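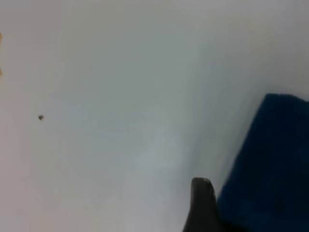 Tables and Cloth, Griltmont Workroom

Photos by Riet Claeys, taken over a few mornings in May. The workroom handles folding and sorting for the Jesstead shop — mostly plain fabric, mostly dark colors.

Navy on the pale surface, close up. The dark blue has a matte face and a soft edge.

The room opens at 8 on Wednesday. Visitors can see the folding until 2, and prints of the gallery are kept by the door at Jesstead.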